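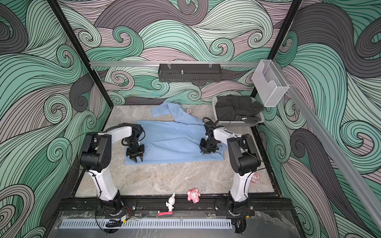 4. Folding shirts at the Limura laundry station

Before you start, fit the rail and the wall holder as described in section 3. The basket should stand at the back of the surface, leaving the middle free for one garment at a time.

4.1 Take one item from the basket and lay it on the surface. Leave the rest where it is.

4.2 Undo any buttons that are still fastened, cuffs included.

4.3 Lift the shirt by the collar or shoulders and let it hang for a moment. Most of the creases from the basket will drop – the deep ones need an iron.

4.4 Check the hem and the buttons while the cloth is hanging. A light blue shirt shows marks that darker clothes hide.

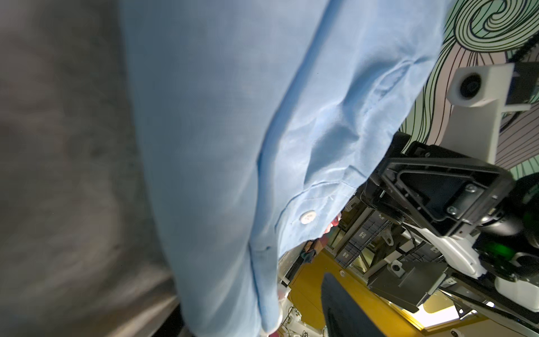 Salim Ogola adds that thin cotton is better shaken out twice, and that he fastens the top button before laying it down so that the collar keeps its line.

4.5 Lower the shirt on to the surface, front side down, and smooth it from the middle outwards.

4.6 Fold both sides in, then the sleeves, then bring the hem up to the collar.

Caution: do not pile more than 26 folded shirts on the Kirkegaard shelf (order no. 735).

Note: keep dark and pale clothes apart until you know the dark ones do not lose colour.

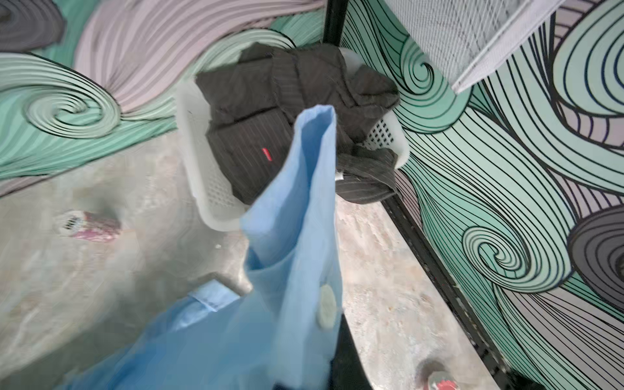 If a sleeve or trouser leg hangs over the rim of the basket, tuck it back in before you pick up the next item. Knitwear is folded flat in the same way, but skip step 4.3 – hanging pulls it out of shape.

When the basket is empty, wipe the surface with a damp cloth and go on to section 5.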